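Cat-sitter and litter box helper wanted, Metthorpe

Okay, so I need a cat person. My name is Ohemaa Appiah, I live on the Buvevton side of Metthorpe, and I share my home with two cats, Roy and Coseo. I'm looking for someone steady to come by while I'm at work, starting in January, and I'd love it if that someone stuck around for a good long while.

The hours are easy. It's three visits a week, two hours each, in the middle of the day. I'd like one of those to be Tuesday, and the other two we can work out between us. Pay is $52 a visit, and I pay the same day. If I'm running late and you end up staying longer, I pay for that too – please don't be shy about telling me!

Now for the part everybody wants to know about. Yes, most of this job is litter. I'm pretty particular about it (my sister would use a stronger word), and I'd much rather say so up front than have you find out on your first day. I use a gray granular litter and I like it scooped at every visit, down into the corners, and then leveled off again so it's nice and even. Scoop slowly and give it a little shake over the box so the clean stuff falls back in. The clumps go straight into the lidded bin next to the box, and when the bag looks full you tie it up, take it out back and put in a fresh one. Spare bags are under the sink, and so is the hand broom for whatever Roy kicks out. He digs like he's looking for oil.

Once all that's done, the rest is the fun stuff. Fresh water, a half cup of dry food each, and then play with them until they get bored of you. Coseo likes string and will come right up to you. Roy likes to be in the same room and that's it, so please don't chase him, he'll come around in his own time (it took him a whole summer with me). If one of them skips a meal or the litter box looks different from usual, text me right then, even if it seems like nothing.

You don't need any professional experience. I'd like you to have lived with a cat at some point, to be okay with bending and lifting a full bag of litter, and to be the kind of person who texts back. Students are welcome, retired folks are welcome. You can't be allergic, obviously. I'd want to meet you first, and I'll pay you for that hour as well, so you can see the setup and decide if you like us.

To apply, just send me a few lines about yourself and the cats you've known. No résumé, please – I wouldn't know what to do with it. Tell me what days you're free and whether you can start in January. There's a link to message me at the top of the page.

The litter and the scoop you'd be using:

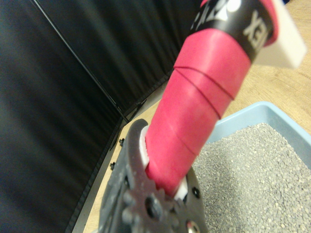
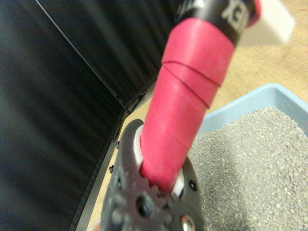
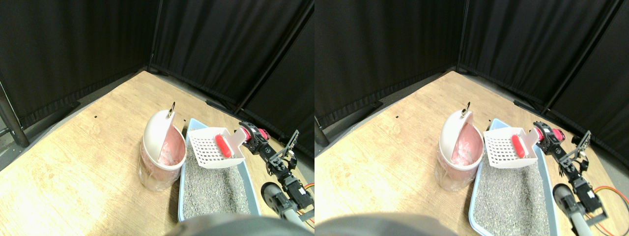 Tharindu Chowdhury
Hi Ohemaa, I'm interested! I grew up with three cats and scooping doesn't bother me one bit. Tuesdays are wide open for me, and I could do Thursdays too if that helps. Two quick questions – do you want the whole box dumped and washed out every so often, or do you do that yourself on weekends? And is there somewhere I can leave a bike? I'll send you a proper message tonight with some stories about our old tabby.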